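Filed under: Workplace > Fire doors & escape routes
3 min read

Fire door walk-round, Coltach building, February. Notes with comments 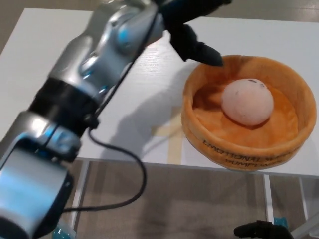
The night shift asked again if the kitchen door could be held open till the new closer arrives, as it's too heavy with a tray in both hands. Answer's still no. Closer is on order from Cadside, use the side hatch for trays.

Ground floor

Main entrance lobby, pair of doors. Gaps OK at top and sides, 2 mm on the left leaf, fine. Right leaf catches on the mat. Mat to go, or get a thinner one. PASS once mat moved.

Kitchen to corridor. Closer leaking oil, door doesn't latch from half open. FAIL. Had the same comment last time.

Plant room. Locked shut as it should be, sign present. Smoke seal painted over along the top, whoever did the frame did the seal as well. Needs replacing, don't try and scrape it. FAIL, low priority but do it with the kitchen one to save a call-out.

Goods in. Final exit, push bar stiff but works. Pallets outside!! Moved while I was there. Clear width was under 1,000 mm with them stacked. Yellow hatching on the ground has nearly worn off, repaint when it's dry enough.

Stairs

Stair A, all landings. Doors close and latch. Hinge screws loose on the first floor one, tightened two, one just spins. Longer screw needed, steel not brass. PASS with comment.

Stair B. Wedge found under the second floor door, taken away. Found another on the way back down. Vision panel cracked bottom corner, check the glass is the fire rated sort before ordering, the stamp is hard to read. FAIL.

Emergency light on the half landing didn't come on at test. Lamp or battery, not sure. Condard to look when they do the alarm.

First floor

Open office. No cross-corridor doors so just the exits. Route past the printers is down to one person wide again. Boxes of paper go in the stationary cupboard please.

Meeting rooms. Not on the door schedule but closers fitted anyway. Checked them, all 8 fine.

Server cupboard. Cable hole through the wall above the door, no fire stopping. Packed with what looks like ordinary foam. FAIL. Needs propper sealing and a label with the date.

Paperwork

Log book: last weekly alarm test not signed. Was done, panel shows it. Sign it.
Door schedule: still shows the old Delić sign shop on the ground floor, partition came out ages ago. Update plan.
Re-check of all fails in 10 working days. Kitchen first.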